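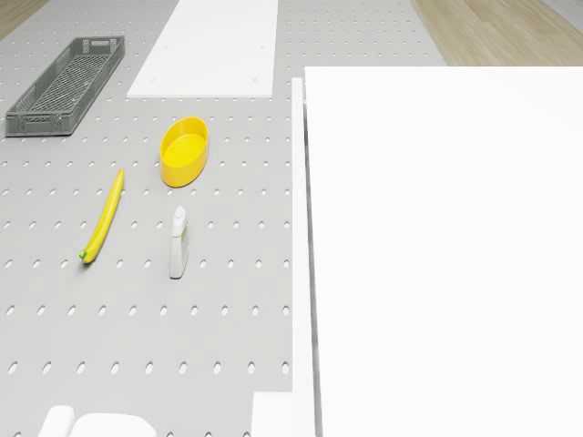
Speaker notes: house rules for simulated manipulation work
Innes Cruickshank, Merrick group

Thank Bilham for the room. Say at the start that the talk covers rules for setting up and recording work in simulation. It doesn't cover safety rules for real cells.

We adopted the first rules in June, after two teams at Durkard reported results on the same task and couldn't compare them. They had used different layouts and neither had saved theirs.

Rule one. Fix the layout and give it a number. Save the position of every object, including the ones the arm won't touch. If a mug moves, that is a new layout.
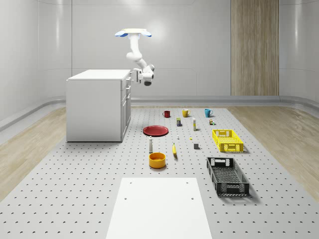 Arm clear of the objects, with the cabinet to the left and the crates to the right.

Rule two. Write the task in one plain sentence before the run. "Open the top drawer" is fine. "Interact with cabinet" is not. State what counts as done, and how far the drawer has to come out.

Pause for questions. Someone usually asks who decides the distance. The task author does, and it goes in the log.
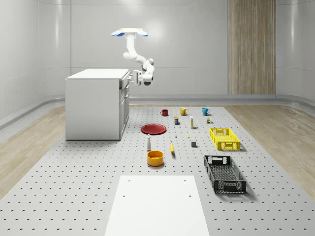 Gripper level with the top drawer.

Rule three. Report every run. Our last set had 463 runs and 21 were left out with no reason given. We had to go back through all of them. A run can be excluded, but the reason has to be written down the same day.

Rule four. Keep more than one view. An overhead view shows spacing well and tells you little about height.

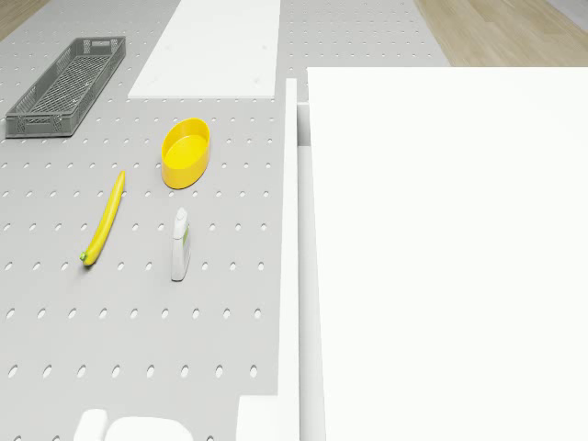 Bestard, March 9, 2023

Changes agreed at the review: version 2 of the rules adds the random seed to the log, and anyone editing an object model must rename it. Old logs stay as they are.

Hand out the one-page sheet. Questions to the Merrick desk, extension 3848.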